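Student robot gears up for Saturday sorting contest, but the numbers need a second look

A student team at Cordeiro Technical College says its gear-sorting robot is ready for Saturday's Plenari Challenge. The team's own test log suggests it may be a close call.

The project, called Cumell, asks a robot arm to pick small metal gears off a cloth and hand them over for sorting. It has taken up most of the robotics club's spring term and $446 of its budget, much of that on replacement parts for the gripper.

A club newsletter last month said the robot "handles gears reliably." The log posted next to the workshop door tells a less tidy story. Out of 206 attempts, it lists 175 as successful. The club counts a pick as a success if the gear leaves the cloth, even if it is dropped a moment later.

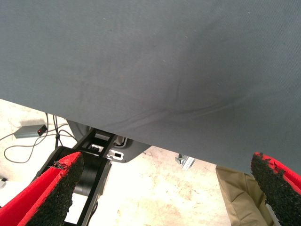 Contest rules are stricter. At Plenari, a gear only scores when it lands in the right tray, and each team gets up to 40 minutes to set up and run. The club has not published any results scored that way, and a request for them got the answer that testing was "still going on."

The gripper has two red fingers with rough black pads on the inside, where they meet the part. A pinion with long, straight teeth is a hard thing to hold between them, and two gears lying close together make it harder. 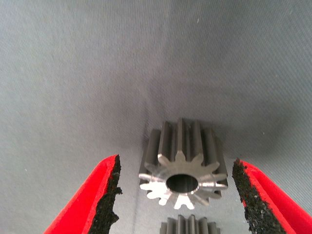
Page last changed: Saturday, 9:15 a.m.

Flodura, a local machine shop, gave the club its practice gears and will have its name on the team's shirts. The shop has also said it would like to see Cumell "on a real factory floor" someday. That seems a long way off. The robot has only been tested on one kind of cloth, with students standing by to reset it, and the log does not say how often they stepped in.

None of this makes it a bad class project. Students wrote the control software themselves and rebuilt the wiring twice, and the log is more open about failed picks than the newsletter was. Visitors who want to judge for themselves can watch the team's run at the college gym. Doors open at 10 a.m. and admission is free.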